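Student project: folding shirts with two hand-held grippers

ionut_d
Our club project for October is teaching an arm to fold T-shirts, and we're working on the bed first. The target is 300 folds.
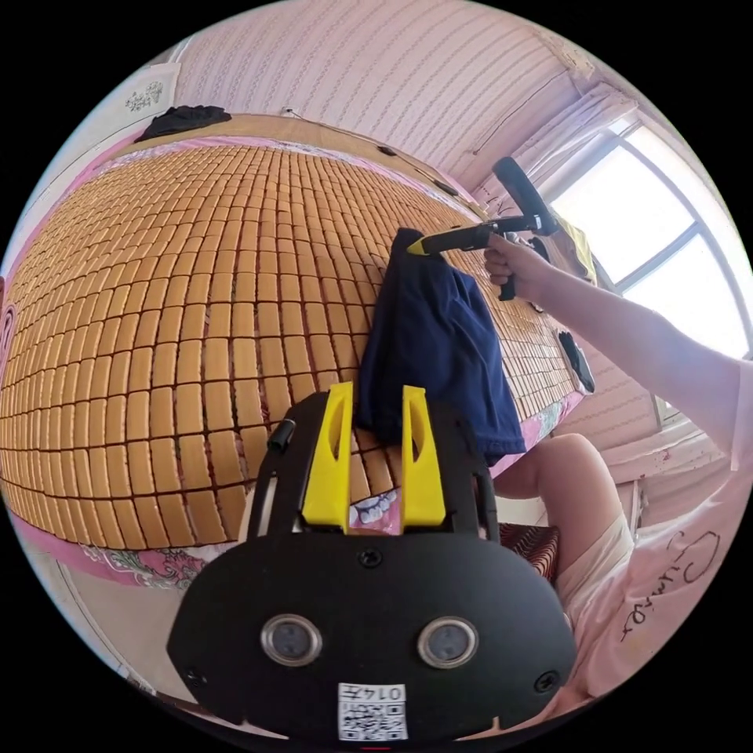
Navy garment held up over the tile mat

canan_yaman
Why the bed? The tiles are busy. I'd use a plain table.

ionut_d
The Otix arm has to cope with busy backgrounds. We hold the garment by its top edge with one gripper
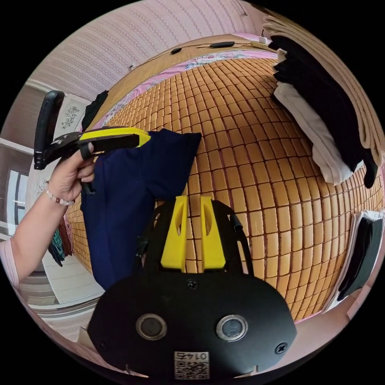
and keep the other one low until the cloth is down.

wurner5
I disagree with low. You lose sight of the collar.

canan_yaman
Same here. Start from crumpled and go for the collar.

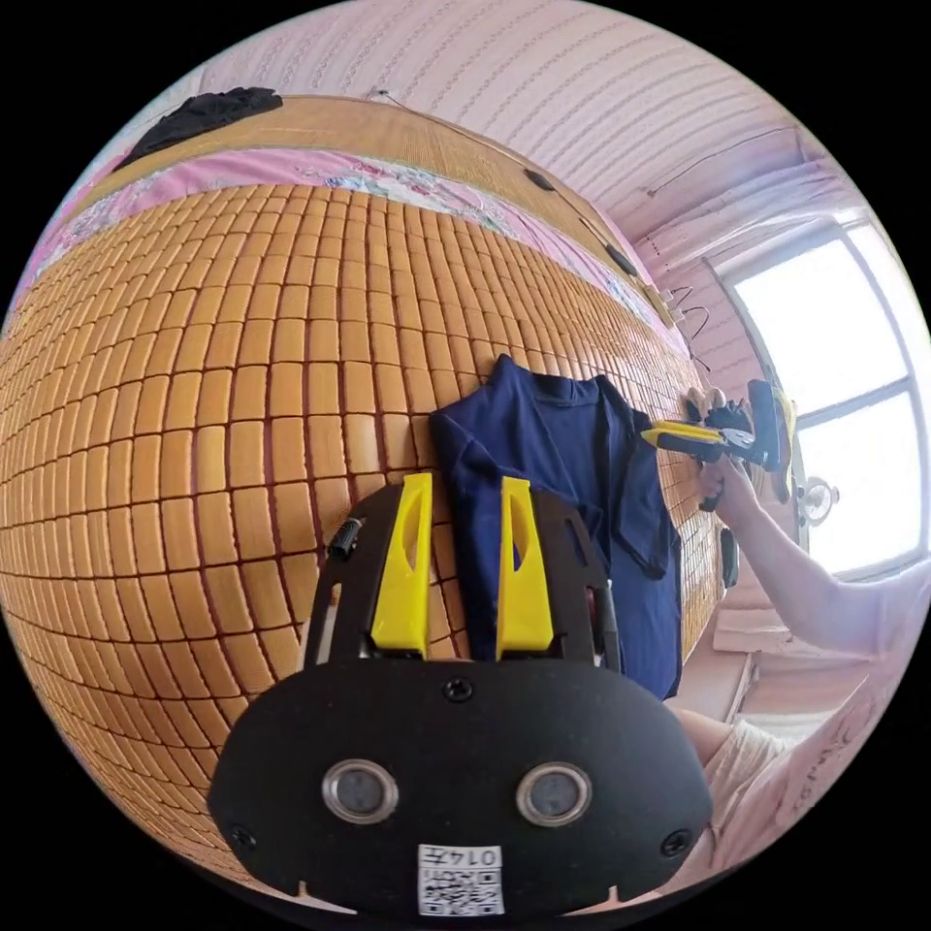

Shirt crumpled, collar at the far side

ionut_d
Fair point on the collar. I'm keeping the mat though. My longer notes on laying flat are pasted below.
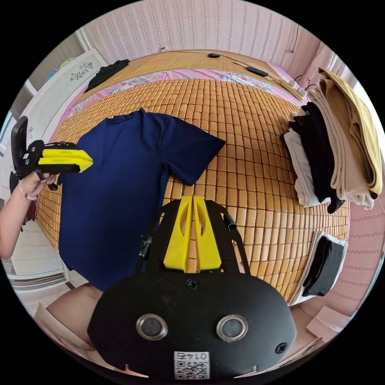 1,544 words, first part only
Lay the shirt flat before the first fold. Pull the sleeves out, then bring the sides in.

wurner5
Still think a table is quicker. Post the rest please.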